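# Chapitre 9 – De la surface courbe à la carte plane

Dans le chapitre précédent, nous avons appris à lire une échelle et à mesurer une distance sur une carte de petite région. Nous avons fait comme si le sol était plat. Pour la commune d'Ernau, cette hypothèse suffit très bien : l'erreur est plus petite que l'épaisseur du trait de crayon. Pour un continent, elle ne suffit plus.

Prenez une orange et essayez d'aplatir son écorce sur la table. Elle se déchire sur les bords, ou bien elle fait des plis. Une feuille de papier, au contraire, s'enroule sans difficulté autour d'un cylindre ou d'un cône. On dit que le cylindre et le cône sont des surfaces *développables*, et que la sphère ne l'est pas. De cette propriété vient toute la difficulté du cartographe.

Une **projection** est une règle qui associe à chaque point du globe un point du plan. Il existe un grand nombre de projections, et chacune déforme quelque chose. Certaines conservent les angles : elles sont dites conformes, et elles sont utiles pour la navigation. D'autres conservent les aires : elles sont dites équivalentes, et on les préfère pour comparer des forêts ou des populations. Une même carte du monde ne peut pas posséder ces 2 qualités à la fois.

À la fin du chapitre, vous devrez savoir :

- reconnaître une projection cylindrique et une projection conique d'après le dessin des méridiens ;
- expliquer pourquoi l'échelle d'une carte du monde varie d'un lieu à l'autre ;
- choisir une projection selon l'usage de la carte.

Prévoyez pour les travaux pratiques une balle, du papier calque et le fond de carte de la vallée de Broviron, à la page 156. Les calculs demandent seulement le sinus et le cosinus – la table se trouve en annexe.

Avant de commencer, nous regardons un objet familier, dont la surface est partagée en hexagones clairs et en pentagones foncés.

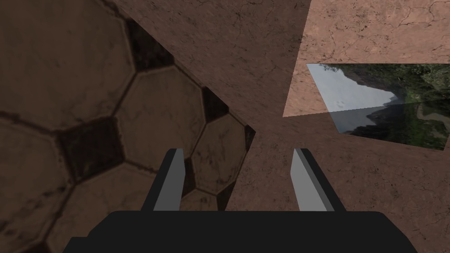 *Atelier de géographie Rakena, Ernau – 9 janvier 2026*

Des hexagones réguliers, seuls, pavent le plan sans laisser de vide et restent plats. Il faut introduire des pentagones parmi eux pour que l'assemblage se referme. Gardez cette remarque en mémoire pour la section 2, où nous découpons le globe en facettes avant de les déplier.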